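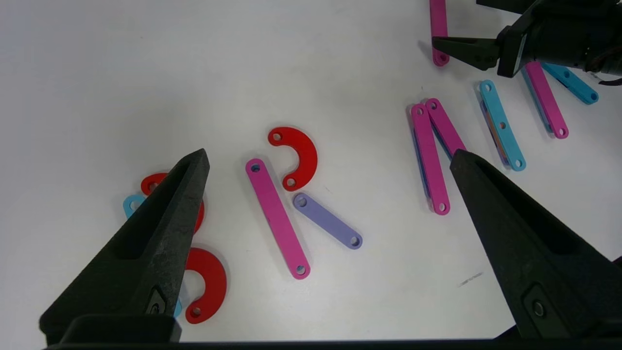
Should a concert of traditional music come with a talk?

Only if the person talking can play, and only if they stop before the audience starts checking the program to see how much is left.

I've been chewing on this since September, when I drove out to Hastthorpe to hear Beril Güneş play the bağlama in the old chapel. 100 seats, most of them taken. Good room for plucked strings. Bit of an echo up top, nothing that gets in the way.

She talked for maybe a third of the evening. And I liked it, which annoyed me, because I have been complaining about talky concerts for years and had half this column written in my head on the drive over.

My old complaint goes like this. You pay to hear music. Someone comes out, sits down, tunes, and then tells you about the history of the instrument, the wood, the frets, the region, the poets, the other region. By the time a note gets played you've been turned into a student. You listen to see if you can spot the thing you were told about. You don't hear the tune, you check it off.

I still think that's true a lot of the time. Last spring at Vorkska (the arts center, not the record shop) I sat through a lecture so long that the player had to cut two pieces to make up for it. Two pieces! The handout was 15 pages. I kept it for a while out of spite and then recycled it.

So what did Güneş do differently? Mostly the order. She played first. A long opening piece, no introduction, no title even. Then she put the instrument across her knees and said, more or less, okay, you heard me lean on one note near the start and then stay away from it, I'm going to do it again and you tell me how it feels when I come back. And she did it again. Different this time, because a lot of it is made up on the spot, but the lean was there and everybody in the room heard it. Somebody behind me went "oh."

That took a couple of minutes. No map, no slides.
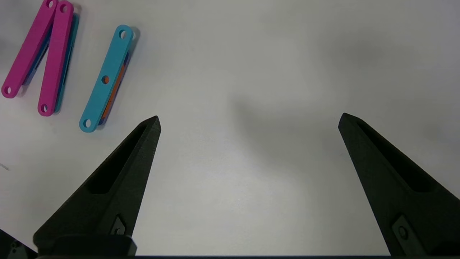 Then she tuned one string down and played for a good long stretch without a word. A dance tune that kept tripping over its own feet in a way I couldn't count and stopped trying to. Then a lament she learned from her teacher, Hacer Aksoy, and there she did tell a story, a short one, about being made to sing the thing every morning for a whole winter before she was alowed to touch it on the strings. It changed how I heard the next ten minutes. I'll admit that.

What I want, I think, is for presenters to stop treating the talk as the price of admission for music they figure we can't take straight. That's what bugs me. Nobody gives a lecture before a string quartet on the grounds that the audience might be scared of it – or if they do, it's in a side room at 6:30 and you can skip it and get a drink. But put a bağlama or an oud or a frame drum on stage and suddenly there has to be a guide. As if the sounds come from the moon. People in Hastthorpe have ears.

The other side, because I got an earful about it in the parking lot. A friend who books the Zinar series says her audiences ask for the talking. They fill in the little cards. She had 296 cards back over last season and the most common comment was some version of "more explanation please." Fine. I believe her. I'd also say that people who fill in cards are people who like to fill in cards, and the ones who were quietly knocked flat by the music went home and didn't write anything down. She did not love that argument. We're still friends.

And there's the worry that without any words at all you get the wallpaper problem. Nice sounds, exotic evening, home by ten, learned nothing, felt vaguely good about it. I take that one more seriously. A player who has spent a life on this has every right to say hang on, this is a system, it has rules, I'm not just noodling up here. Güneş said almost exactly that, and got a laugh, and then proved it.

So, rules of thumb, if any presenter is reading. Play first. Talk about what we just heard, with the instrument in your hands. Skip the dates. If you've got 3 stories, tell the best one and save the others for the lobby. And please leave the questions for the end, not the middle, becuase there is always one man and he always has a cousin who plays guitar.

Güneş is back in the spring with a singer and a program built around the Türkmen songs she only touched on this time. I've already asked for an aisle seat.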